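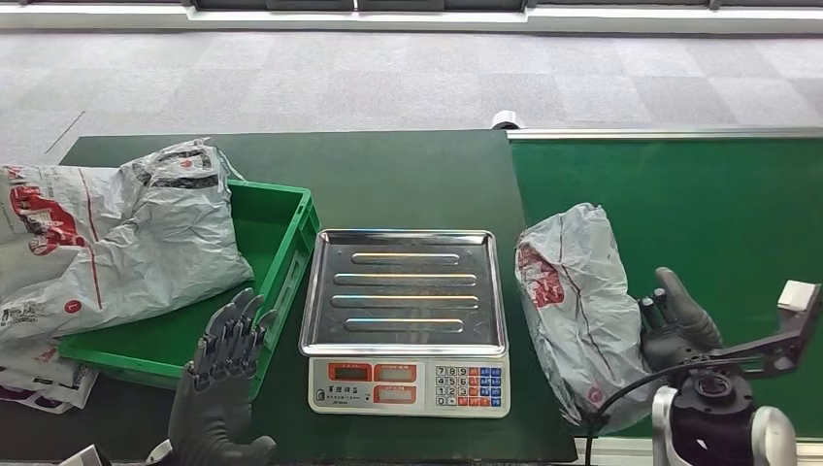

June, evening, Arkgate lab

Club session until late. The task is still parcel weighing: pick a courier bag, put it on the scale, wait for the display to settle, move it across to the green board. Log from the last block: 60 trials, Trilley controller, Hsieh grasp planner unchanged. Display read 538 g on the reference bag, matching the kitchen scale at home.

Changed the thumb closing delay and reran the first set. Soft bags still fold under the fingers. Rigid boxes would be easier, but the Roler entry rules say bags.
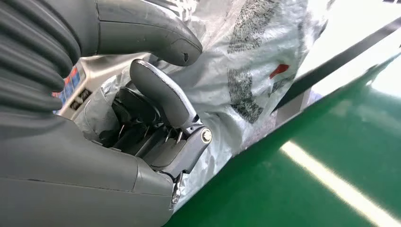

My part of the project is the approach height, and I have neglected it. The planner takes one clearance for everything and adds it to the highest point it finds. Crumpled film upsets this. A fingertip a small gap above the grey lever handle is the clearance I want over hard parts, but over loose plastic sheet the same figure is too tight. Will try two values tomorrow.

Dataset now stands at 1,551 grasps against a target of 4,000. At the present rate we will not reach it before the entry closes – either

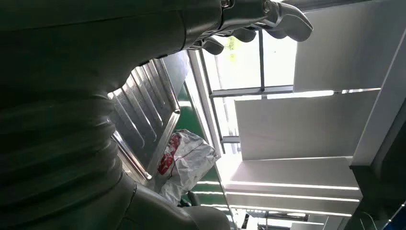 we add a morning slot or we lower the target. I favour the morning slot. Need to rename the log folders first, and bring a longer extension lead.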